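Pomance Toy Library, brick room
Progress report to the Feltska fund, November

Sorry this is short on polish, wrote it in between sessions. Headings follow the ones on your form as far as I could make them fit.

Where we are

Sorting is finished for the big bricks, not for the small ones. 1,642 pieces washed, dried and back in use as of this week. Small bricks still in sacks in the back hall, probably two more months at the current pace. Washing went faster than planned, drying much slower. The hall is cold and the bricks hold water inside the studs, you tip one over an hour later and it dribbles on your shoe. We now stand them hollow side down on towels overnight. Should have done that from the start.

Lending sets: 27 made up and labeled, all out at least once. Target in the application was more than that. We will get there, but not by the end of the year as I wrote in the spring. New date would be end of February if thats acceptable to you.

Open building sessions are running at Pomance and at the Bernumden branch. 190 visits so far, children only, adults not counted. Bernumden slower to get going, the room there is shared with the sewing class and half the time gets used for moving tables. They have agreed to leave two tables out for us now. Better already.

Money

Spent: bins, labels, drying racks, one table, the printing of the set cards. Receipts in the envelope, in order, except the one for the racks which I am still chasing from Lazăr (the supplier). They sent a delivery note and not an invoice. Have written to them twice. Will forward as soon as it comes.

Not spent: the line for replacement bricks. Hardly touched. Donations came in heavier than we thought and most sets could be filled from those. I would like to ask to move that money to shelving at Bernumden. Bins are currently on the floor there and have to be carried up and down the stairs to the store closet, it eats the first quarter hour of every session and my back doesn't like it either. Please let me know if you need a separate letter for this or if a line here is enough.

Storage

We changed from colored tubs to see-through plastic bins. The tubs looked nicer. But the kids had to tip them out to see what was in there, and then everything was on the floor and everything was mixed, and an evening's sorting gone. With the clear ones they look first. Tipping has mostly stopped. Lids are a weak point, they crack at the corners if someone leans on them. Lost 3 lids so far. Have asked for spares.

Labels on the short side only, so they can be read when the bins are on a shelf. Tried picture labels too for the younger ones, these come off in the damp. Need to laminate.

Sorting by color or by shape

This took up a lot of talk in the early part. Application said by color. We did by color for the first few weeks and it made handsome bins and bad building. A child wants a curved one, has to dig in every bin. So now: odd shapes and printed bricks in their own bins, plain rectangles together by size, colors mixed. The families with lending sets said the same thing without being asked. I have changed the wording on the set cards.

Printed bricks deserve a line to themselves. They were a side matter in the plan (half a sentence I think) and are the most wanted thing in the room. Eyes, wheels, flowers, wings. Children start from the printed brick and build up to it or down from it, and they'll swap three plain ones for it. The rounded ones are popular for the same reason, you can get a body or a bowl or a head out of them. One purple brick with yellow wing shapes on the front ends up on top of a tower again and again, with the teal and the other purple pieces underneath.

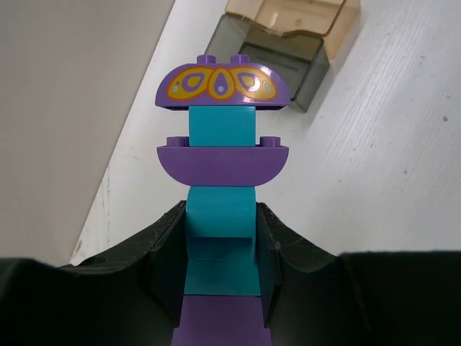
So for the next batch of sets I would put at least one printed brick in each and go lighter on the plain ones. Means fewer full size sets out of the same stock, but ones that go out more. Currently the plain sets come back early and the mixed ones come back late, which I take as a vote.

Washing also matters here. Print wears off in the machine on hot. We found out on a batch of flowers, now faint. Printed bricks get done by hand, lukewarm, no scrubber. Added to the instruction sheet on the wall.

What did not work

Return check. Meant to check every set against its card at the desk while the family waits. Takes too long, line to the door. We now weigh the bag and only open it if it is light. Crude but fine so far.

The evening session at Bernumden. Two tries, hardly anyone, dropped. Moved the hour to the afternoon at Pomance.

Next period

Small bricks sorted. Remaining sets made up. Shelving, if you agree to the change. Laminated labels. Missing invoice. A second wash of the donated lot that came in last, it smelled of cellar and still does a bit.

Would be glad of an answer on the shelving before the holidays as the carpenter wants to know. The attendance sheets are with the branch desk, can scan if wanted.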